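Ticket 772 – Celebrity interview captions out of sync on Stuvenell
Opened by: Loretta Strickland, entertainment desk
Assigned to: Madhu Kandpal, video support
Priority: normal
Status: closed

Reported problem
Captions on the red carpet interview with the cast of "Branier" run ahead of the speech. The first few answers are fine, then the text gets further ahead the longer the clip plays. Readers have complained in the comments. Same result in two browsers and on a phone.

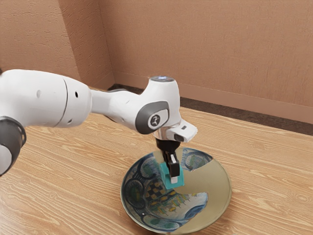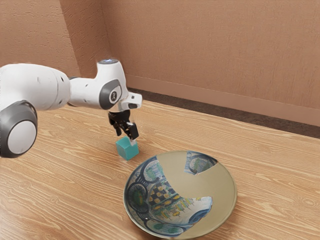
White arm over the light wood tabletop, both views.

Log

9:40 a.m. – Madhu
Played the clip from the article page and saw the same thing. Captions match at the start. By the question about the sequel they are well ahead, and the lead actress's joke shows up before the reporter has finished asking. Reloading makes no difference.

10:05 a.m. – Madhu
Downloaded the caption file and checked it against the raw interview in Poden. All 349 lines match the raw recording from start to finish, so the transcript itself is good. Loretta, was the video cut after the captions were ordered?

10:20 a.m. – Loretta
Not cut. The publicist asked us to add the film's title card between answers, so the editor put those in last night. The captions had already come back by then. I didn't think it mattered as no one talks over the cards.

10:30 a.m. – Madhu
That would do it. Each card adds a couple of seconds and the captions don't know about it, so the gap grows every time one plays. Please don't move the caption start time in the page settings. It shifts every line by the same amount and the opening will be wrong instead.

11:15 a.m. – Madhu
Tried the automatic re-sync in Kyei. It stopped at line 2 with error 700 (audio track not recognized). The export from last night has the crowd noise on a separate track and Kyei only reads the first one. Asked the editor for a new export with one mixed track.

1:50 p.m. – Madhu
New export received. Re-sync ran to the end with no error. Checked the opening, the sequel question, the part about the stunt training and the goodbye. All four line up. One line still overlapped the last title card, so I fixed that by hand.

2:10 p.m. – Madhu
New video and caption file are on the article page. Loretta, please clear your browser cache before you check – the old captions can hang around.

2:35 p.m. – Loretta
Looks right on my laptop and on my phone. The short version on the home page still has the old captions, though.

2:45 p.m. – Madhu
The home page clip is a separate upload. Replaced the captions there too.

3:00 p.m. – Loretta
Good now. You can close this.

Resolution
Captions re-timed to the edited video. For later interviews, order captions after the title cards are in, or send the final export to video support for a re-sync before publishing.

Last updated: May, 3:05 p.m.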